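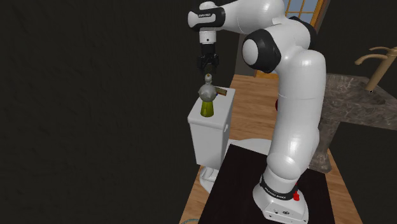 Can a robot do the bathroom and desk cleanup yet?
Posted 29 June 2025 in Home Automation

I run two short-term rentals in Dundbridge and spend most Sundays putting things back where they go. I don't need scrubbing, only picking up bottles, toys and papers between guests. Is there anything I can buy for this, or is it all still simulation?
Poditz

Santoro
No. Get a robot vacuum and a bin for the small stuff. I looked into arms in February and gave up.

Siyabonga Mthembu
Partly. I work on pick and place software, mostly in simulation.

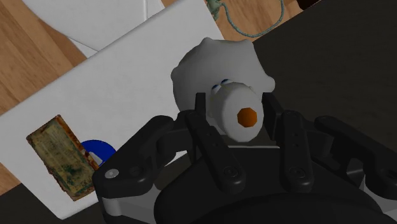
Grasping single items is in decent shape if you know the items ahead of time. Clutter is where the time goes. A table with papers, a cord and a soft-looking white toy with lumps all over its head is harder than a shelf of boxes, and four fingers give you more ways to hold a thing like that than two do. Our last test had 101 tries at mixed items and 60 went well – fine for research, poor for a rental.
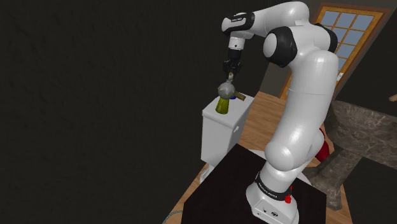 Two-finger gripper holding a round metal piece over a green bottle, simulated bathroom.

Bathrooms are tight, so the arm has to reach around fixtures. I would wait.

Dendgate
Agree with waiting. My house was built in 1892 and no robot is getting up those stairs anyway.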